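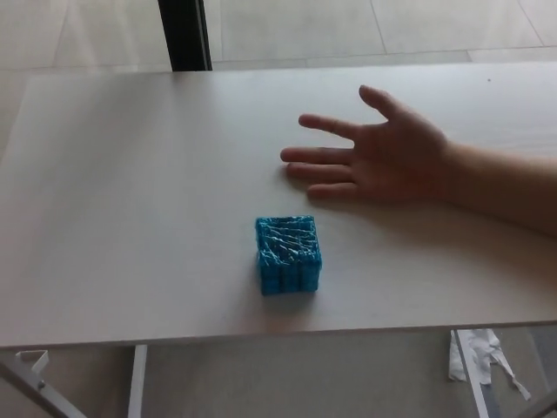 February, evening. Lattice cube, second sitting

Started at 7 with the table cleared. The small blue cube is the only thing I let onto it, and the white top is good for this because the blue separates cleanly from it and the shadow tells me how the base is sitting. I put my hand down flat to the right of it, fingers toward it, and left it there for a while without reaching. Triin Mets taught me that habit years ago in the drawing class at Seneviratne: put a known object next to an unknown one and look at both until the proportions settle. My hand is the only measuring tool I never lose.

Wrote the first notes before picking up a pencil.

1. Overall form. As wide as it is tall, near enough that I will draw it as a true cube and correct later. Last time I drew it too tall and spent an hour fitting detail into a height that did not exist.

2. Front face. Short vertical columns side by side, ribbed. They read as stacked segments from my chair. The grooves between them are shallow and most of what I see of them is tone. Draw the grooves first and let the columns be what is left over.

3. Top. This is the problem. With the lamp on, the highlights run across the lattice in thin pale threads, and the eye follows the threads and loses the structure. In the first sitting I drew the threads. The result looked like a ball of wire in a box. Tonight the rule was to draw no highlight until the walls were in.

Made tea at 8 and moved my chair before going on. From the new position I could get my eye farther over the rim and the inside came apart into something legible: thin internal walls with channels between them, like a maze. The rim catches light along its upper edges and there the blue looks a little translucent, so the edge line should be left open in places. A hard outline kills it. I tried a closed outline on one corner to be certain and had to erase it.

Shadow is soft and goes off to the lower right. Two passes with the 2H, no edge. I keep wanting to make it darker than it is. On this tabletop the darkest value in the whole drawing belongs inside the cube, and the cast shadow should stay well under that.

Paper was the Drulel smooth pad, which takes erasing in one spot three times before the surface lifts. I got to four on the near corner and it lifted. The Zaludano sheets are better but there are 9 of them left and I want those for the finished version. 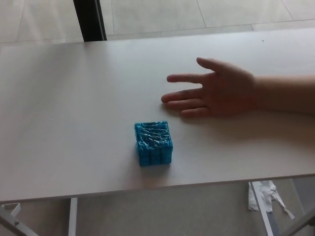
The hand stayed in for the second round of measuring. I used the pencil held at arm's length for the cube, then for the span from wrist to fingertip, and wrote the ratio in the margin. Did the same again after sitting back down and got a slightly different ratio, which means my head had moved. Averaged the two. I should tape a mark on the chair back and line up on it.

I have not decided whether the hand goes in the drawing. Arguments for: it gives scale, and without scale the cube could be a building. The columns on the sides, with their small rectangular bumps, push it that way already. Arguments against: I draw hands slowly and it would take over the page. The thumb alone, set off from the other fingers, needs its own foreshortening study. Compromise for now is a light contour on the right of the sheet, no shading, to be kept or erased at the end.

Perspective check. The front edge of the table is the longest straight line available and I should use it. From the first chair position it was close to level. From the second it runs diagonally, higher on the right. I had ruled it level from memory and then built the cube from the second position, so the base and the table disagreed. Took me until nearly 9 to find this. Redrew the edge, left the cube alone, and the whole thing sat down on the surface properly. The legs underneath can be left out. They are white and slender and add nothing except more verticals to get wrong.

Practical items.

Lamp: Broltel clip light, lowest setting. Higher settings bring all the threads back on top. Move it farther left next time.

Pencils: 2H for construction, HB for the walls, B for the inside corners. The B needs replacing. It is too short to hold at the end, and I cannot keep the line light holding it near the point.

Color: not yet. I mixed a test swatch in the back of the sketchbook and it came out too green. The cube is a turquoise blue but leans more to blue than I remember when I am away from it. Mix with the object in front of me.

Page number in the sketchbook is 892, counting straight through from the first book. The drawing is on the right-hand page, the swatch and ratios on the left.

Remaining for the third sitting: inner walls in the far half, which I have only indicated with ticks; the bumps on the side, where I have the spacing but no depth; and a decision on the hand. I also want one quick drawing from directly above, where the maze should read as a plan and I can check whether the channels connect the way I have drawn them. I suspect two of them do not.

Stopped at 9. Neck stiff, chair too low. Put the cube back on the shelf and left the sketchbook open so the page would not smear.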